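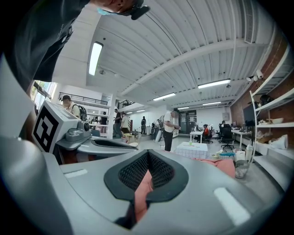

Saturday, December 21, 2019
By R. Zaugg

My sister had worked four years at Prutley before she let me see the place. It was the last shift before Christmas and the heating had been off since noon. I had expected something grander. There was a brick wall, bare and red, and a tall white shelving unit in front of it with a bowl and a single sneaker on its shelves. I asked where its mate was.

“Borkerach,” she said. “I moved in a hurry.”

She had left him on the 18th, with two bags – I hadn't known. I'd driven nearly 1,449 kilometres to bring her a fruitcake.

We ate some of it at her desk. Then she switched off the lights, put the sneaker in her coat pocket and asked if I had room in the car.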